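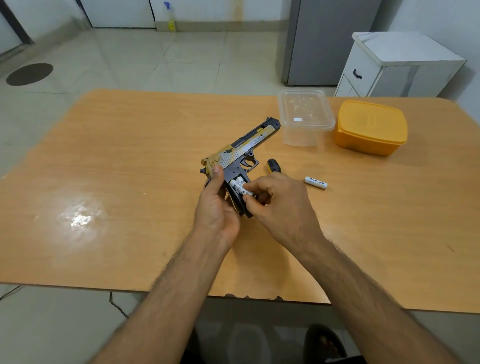

Ostard prop rental, action and crime pack. For short films, web series, student features. Everything a low budget gangster picture needs in one crate, no armorer day rate for the toy stuff. Toy pistols incl. the gold and white camo one with the black eagle on the slide, takes AA batteries in the grip, batteries go out with it. Also rubber knives, breakaway bottles, fake cash bricks (top note only is printed), two badge wallets.

165 per shoot day, 700 for the week. Deposit same as the week rate, back in 5 working days if nothings broken.

Seen in: Palumbo, the heist feature, most of the warehouse stuff. Also the Plinness trailer.

Book 14 days out. August goes fast, festival deadlines.

Pickup at the Urkum lot, side gate, before 6 pm. No shipping on this pack, sorry.

Toy guns on location: tell local police first, get it in writting, send us a copy. No copy no crate.

Scuffs are fine, we like scuffs. Paint is not. Ask before you repaint anything.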